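Bellidow wall-mount gas detector: a review after one turnaround
25 December 2021

Bellidow says its fixed hydrogen sulfide detector will go a full year between calibrations. I have heard that line from three other vendors and paid for it twice, so when Leandro Acuña in our purchasing office came back from a trade show with a brochure and a discount, I asked for 4 units and no more.

We run a small lube and asphalt plant outside Cumgate. The detectors went up in July, two at the sour water stripper, one by the sump and one in the analyzer shelter. They replaced old Konstantinidis heads that were ugly, slow to start up and very hard to kill.

Installation was fine. The conduit entry is where you want it, the terminals take a normal screwdriver, and the cover can be opened with gloves on. Baiba Lūse had all of them wired before lunch. The manual is another matter. The relay table on the back page disagrees with the one in the middle, and the back page is the wrong one. Support took 44 hours to tell us so.

Now the year between calibrations. Ours drifted low in the hot weather, and the sump unit was reading 70 percent of the test gas value by its second bump test. Bellidow swapped the cell under warranty and blamed washdown water. Maybe. The old head hung on the same post and got the same washdown. The other units have held up better, but I've gone back to quarterly checks and I would tell anyone else to do the same, whatever the brochure says.

Response time is good, I'll give them that. The display can be read from the bottom of the ladder, and there hasn't been a false trip during radio use, a complaint we had for years with the old ones.

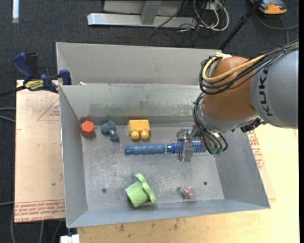
My other gripe is the splash guard, a 1,000-hour part by their own schedule, and it clogs well before that. Piret Jankauskaitė cleans ours by hand with a small bottle brush and solvent. Bermont, who distribute the thing here, talk a lot about automated maintenance, and sure, a KUKA arm can hold a round blue brush in its gripper over a metal bin. I'd settle for a guard that comes off without two tools. A spare costs more than it should, too, and they only sell them in pairs.

Would I buy more? For the analyzer shelter, yes. For anything near a hose, I'm keeping the old heads until the replacement cell has been through a summer. Three stars out of five, and one of those is for the display.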